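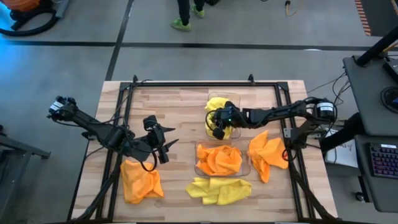 Photo: Barry Entwistle / Flutness. Reuse permitted with credit.

Pruvadik Towels

README for the two-colour towel set, version 5

Summary

Pruvadik Towels is a set of 2069 labelled stills of small household towels on a tabletop with two clear plastic bins. The towels are yellow or orange. The activity is a plain sort by colour: yellow in one bin, orange in the other. Each still is labelled with the state of every towel at that moment, whether it is in a bin, on the table, or partly over a rim.

The set was put together at Flutness for people working on laundry and linen sorting. It replaces the older Flulero set, which had one bin and no rim label.

Contents

stills/ all stills, JPEG, colour
labels.csv one row per towel per still
layouts.csv one row per starting layout
splits/ train and test lists
CHANGES.txt
LICENCE.txt

There are 31 starting layouts. The test list holds 300 stills and shares no layout with the train list.

Materials

Towels: five in use, three orange and two yellow. They are not ironed or pressed between layouts, so wrinkles carry over.
Bins: two, clear plastic, no lids. In the standard placement one sits near the far edge of the table and the other directly in front of it.
Table: wooden top with a light butcher-block pattern. The pattern runs through every still. Crop it out if your method picks up on background texture.

Fields in labels.csv

still_id: matches the file name without extension
towel_id: Y1, Y2, O1, O2 or O3
colour: yellow or orange
place: far_bin, near_bin, table or rim
shape: flat, folded, bunched or crumpled
visible: full or part

How the labels were applied

"Near" and "far" are taken from the viewer's side of the table. A towel is marked rim when part of it is in a bin and part of it spills over the edge, even if most of the cloth is inside. It stays rim if something is touching or pressing on it. Do not merge rim with the two bin labels without checking your counts, as this was the main source of disagreement between labellers.

Flat means spread out, with or without wrinkles. Folded is used when at least one clear fold or turned corner can be seen. Bunched and crumpled overlap. The rule is that bunched cloth is gathered into one mass, while crumpled cloth has corners or edges pointing in different directions. A towel that is both folded and bunched takes folded.

Labels follow the still alone. No towel is given a place on the basis of where it was in an earlier still.

Labels for the still at the top of this file

towel_id, colour, place, shape
Y1, yellow, rim, crumpled
Y2, yellow, table, flat
O1, orange, near_bin, bunched
O2, orange, table, crumpled
O3, orange, table, folded

O3 is the towel at lower left. It is loosely bunched into a rough square and takes folded under the rule given earlier.

Known problems

Colour was labelled by name only. No colour chart was used, and values should not be compared with stills from other sets.

Cloth inside a bin is often seen through the plastic as well as over the top of it. The visible field does not separate the two cases.

Towels of the same colour can be swapped in the labels between layouts. Y1 in one layout is not always Y1 in the next. Within a layout the IDs are stable.

The set covers sorting only. It has no stacks, no hanging cloth and no folding to a set size. For finished folds, use the Yeoman set.

Changes in version 5

Rim added as a place value.
Layouts 12 and 19 relabelled for shape.
Duplicate rows removed from labels.csv.
Spelling of "colour" made the same in all file headers. Scripts written for version 4 will need the column name changed.

Contact

Send label corrections to Barry Entwistle at Flutness, with the still_id and towel_id in the subject line. Corrections received before the end of February go into the next version.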